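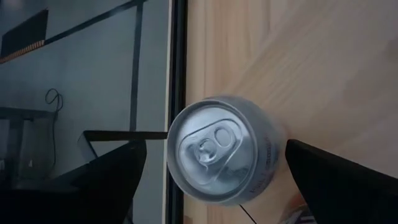

Bollura review – Switch

Finished this at one in the morning so forgive the state of it. Short version: buy it, but maybe wait for a patch.

You run a ferry between little islands. Pick up cargo, drop it off, do up the boat, chat to the locals. Same idea as a dozen other cosy games but the steering is lovely, proper weight to it, and the harbours get tight later on. Fog levels especially. Scraped my hull to bits in Porness harbour and loved it.

17 hours to the end of the story, with 40 odd side jobs still sat on the map. Most are fetch and carry. Mireille's lighthouse ones are worth doing, the fishing ones aren't.

Now the moans. Text is tiny in handheld. Loading between islands drags – long enough to check your phone, and I did. Had two crashes, both while saving, lost a whole evening's upgrades the second time. Autosave is off by default, turn it on before you do anyting else. Docked it runs fine apart from storms, where it chugs.

Music's great. Co-op is local only and player two just works the crane, so dont buy it for that.

76 out of 100. Would of been higher without the crashes.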